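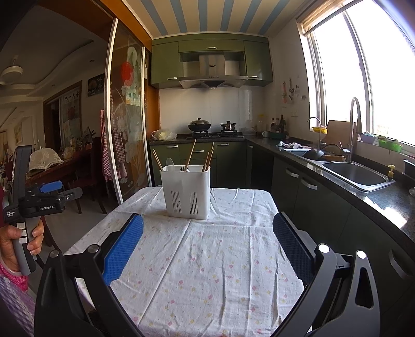 Chopstick and utensil holder – mould in the bottom?
Kitchens & Laundries > Storage

saltbush_27
Posts: 200
Mine's a white plastic one with slots down the front, full of wooden chopsticks plus a spatula or spoon. The ends of the chopsticks have gone grey where they sit in the base. I wash up by hand and stand them in it straight off the rack. Is it the holder or me?

Løken
Posts: 3,677
It's you, sorry. Slots in the front don't help if the base is flat and holds water. Lay the chopsticks on a tea towel overnight and put them away in the morning.

Gravik
Posts: 100
Disagree. Front slots do plenty if the thing isn't jammed full. Keep four or five pairs in it and put the rest in a drawer. I'd also keep it away from the sink and the stove. Ours used to live beside the cooktop and got a greasy film all over.

Løken
Posts: 3,678
Four or five pairs is fine for two people. We have six at dinner most nights.

valik_k
I drilled extra holes in the bottom of mine and sat it on a saucer. Cost nothing. Empty the saucer though, I forgot once and it was foul.

saltbush_27
There might be one tiny hole in the base, will check tonight. Are the grey chopsticks salvageable?

Gravik
Light sand and some food-safe oil if it's only staining. If they're fuzzy or smell, bin them.

Løken
Bin them either way. A new set is cheap and you can't tell how far in it goes. Agree with Gravik about keeping it off the sink – colour me surprised.

saltbush_27
OK, checked. No hole at all, and a brown ring in the bottom. Soaking it in vinegar now, and I'll borrow a drill on Monday.

valik_k
Go slow with the drill, thin plastic cracks. Masking tape over the spot first.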